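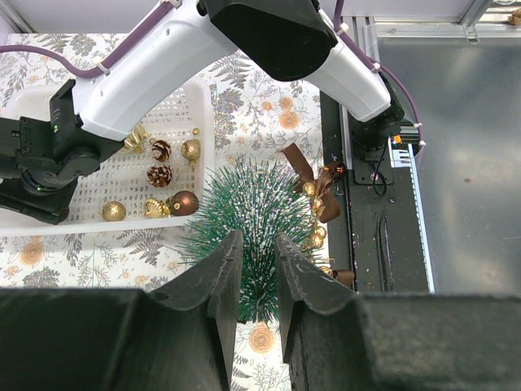

When is a demonstration good enough to keep? At my bench the rule is that the task was finished in one go, neither arm touched the other, and whoever was driving would be willing to watch it repeated by a machine all day.

I wrote that down in May, after going through 410 episodes from the Tresness set and finding that I had been grading them by mood. Some had long pauses in the middle. Some had a second try at a grasp that I had let pass late in the day. I threw out plenty of them and started a one-page standard.

The page says that every session begins with both arms at the home position and the wrist cameras checked. Lights on the joints get looked at before anyone moves anything. Small ornaments go back in the basket in a different arrangement each time, and the tree gets turned a little. If you keep the layout the same, the policy learns the layout.

Failed attempts are kept too, in their own folder, with a short note. "Dropped" is not a note. "Slipped from left jaw during lift" is.

Ebbe Eklund at Fagerlund argued with me over the pause rule. He thinks a two-second stop is fine if the operator is looking for a better angle. I cut at one second – we still disagree, and his version is what they use on Osero.

We are at 835 kept episodes now. The plan says 2593, and I would like to get there without loosening the page.

Next I need to write the part on naming files, which I have put off twice.

Contact | © 2026 Beltanura Notes | Back to top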